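Speaker notes: Writing minutes people will read
Spring staff day, Sarnaseck office, second slot after lunch

Start before they've all sat down. If I wait for quiet I lose five minutes and the people by the coffee win.

Opening: hold up the printout of the Drostden site meeting. 16 pages. Let it flop a bit. Ask who has read it. Leave a pause, keep a straight face. Then ask who wrote it, and put my own hand up.

Point one. Minutes are for the person who missed the meeting and the person who will be blamed later. Often the same person. Neither of them needs to know that the group "discussed the matter at some length." Read out the parking paragraph: 570 words, no decision, one mention of a hedge. Don't read the whole thing, they have trains to catch.

Next slide. 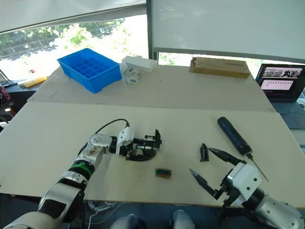 Point two. Decisions go at the top. I know the template has them at the bottom, under Any Other Business, like something the cat left. The template came over from Sasport with the old filing system, and I suspect it was written by someone paid by the page. Move them up. If a reader quits after the first screen, they should leave knowing what was agreed, who has to do it and when.

Pause for the objection about audit. It will come from the left side of the room. Answer: auditors also enjoy finding things.

Point three. Verbs. Show the before and after from the Odukoya contract review. Before: "It was felt that consideration should be given to the possibility of a revised schedule." After: "We will send a new schedule by Wednesday." Wait for the laugh. If no laugh, say "moving on" and move on.
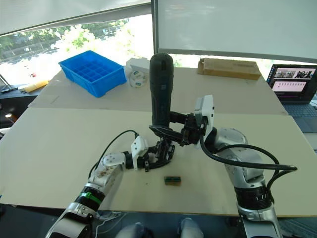 Point four is names for things. Pick one name per item and stick with it, even if it gets dull. The Drostden minutes call the same storage room the annex, the back unit and "the area previously mentioned," and I have been asked twice where the other two are. Try it with the slide: that upright black thing in the gripper between the two arms could go down as a handle or a flashlight, and if I write one and you write the other, by the next meeting we own both. Agree on the word out loud, in the meeting, while everyone is still awake.

Exercise, if there's time (there won't be). In pairs, cut the parking paragraph to 2 sentences. Anyone who gets it down to one can chair next month.

Questions. Likely ones: Do we have to record jokes? No. Can we use a recording? Yes, and then somebody still has to write the minutes.

Handouts are by the door. One side of paper. I did try.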